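Okeck Surell hand controller, reviewed with the Plovora simulator
By Lautaro Ocampo, 28th May

The Surell is a single-hand, six-axis controller for recording robot demonstrations. It clamps to a desk, connects over USB and sends a target pose for the end of the arm plus an analog value for the gripper. Okeck sells it for $756, with a one-year license for the Plovora simulator included. I used it for 22 hours, all in simulation, on tabletop pick-and-place work.

Setup took one evening. The driver installed cleanly on Linux. Calibration asks for five fixed poses and reports the residual error for each, and the values can be saved per operator. Milagros Orellana and I shared the unit and switched profiles without recalibrating.

Most of my recordings were made in the kitchen counter layout that ships with Plovora. The arm and gripper can hide a good part of the work area from an overhead viewpoint, and depth near the surface is hard to judge. I lowered the motion scale to 0.4 for the last part of each approach. 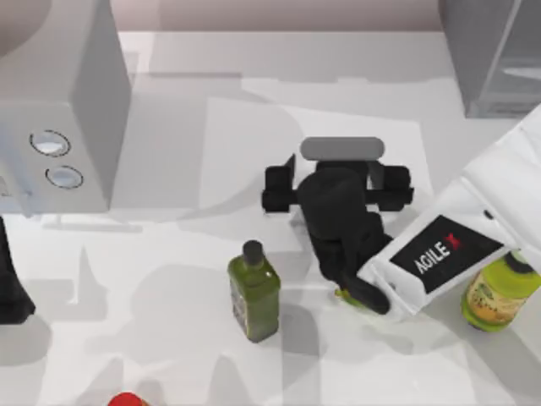
Can the motion scale be changed during a recording?
A thumb wheel changes it at any time, and the new value is written to the log with a timestamp. The change takes effect over half a second to avoid a jump in the commanded pose.

Translation is the strong point. The spring return is light, there is little friction at center, and small corrections register as small corrections. Rotation is weaker. Roll and yaw couple slightly at the end of travel, and a wrist turn beyond 60 degrees usually requires releasing the clutch, repositioning the hand and engaging again. Each clutch release leaves a pause in the trajectory. Plovora can trim these on export, but the default threshold also removes deliberate pauses before a grasp. I turned trimming off. 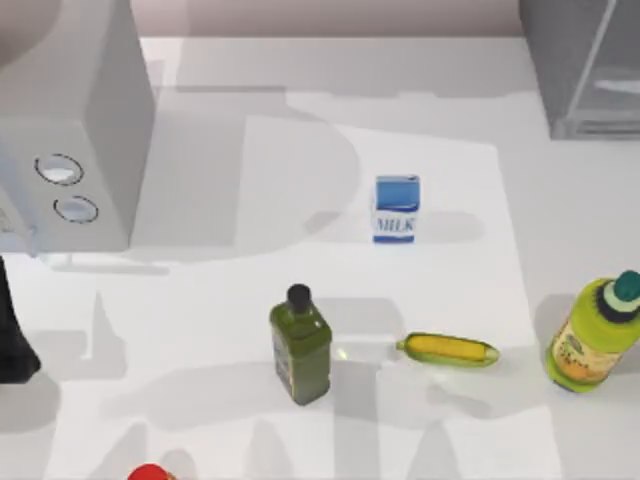

Grasp recording depends heavily on the trigger, and the Surell's trigger is good without being excellent. It has long travel and no force feedback, so contact has to be judged by eye or from the on-screen force readout. Upright items such as the milk carton and the green bottle are forgiving, as the hand can come in from the side at a range of heights. An ear of corn lying flat on the counter asks for a lower approach and a wrist aligned with its length, and there the coupling between roll and yaw costs time. I recorded 195 demonstrations and discarded more on long flat items than on anything that stands up.

Plovora's wrist view is worth the screen space. I kept it in a second window and used it for the last few inches of travel – the overhead view stayed open for route planning. Latency between the two windows was not noticeable on my machine. The wrist view does show very little context when a large package is close by, and I lost my bearings more than once. 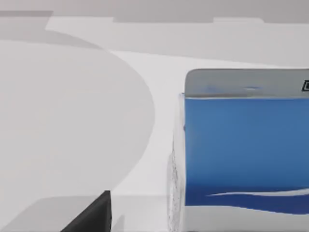 What format do the recordings use?
Each episode is saved as one HDF5 file containing joint states, commanded poses, gripper values and the enabled camera streams. Episodes are capped at 2,000 steps, after which recording stops and the file is closed.

The step cap caused me two lost episodes before I found the counter, a small gray number in the status bar. An audible warning would help. Replay is reliable: episodes started from the saved state reproduced the same motion each time I tried.

Build quality is adequate. The clamp holds, the cable is short, and the rubber grip began to lift at one corner in the second week. Okeck's support sent a replacement grip with no argument.

I compared it with the older Yáñez puppet arm in our lab. The Yáñez handles wrist rotation better and needs no clutch, but it takes up most of a desk and tires the shoulder. For short tabletop tasks I would pick the Surell. For anything involving pouring or turning a cap I would stay with the Yáñez until Okeck fixes the coupling. A firmware update is listed for November.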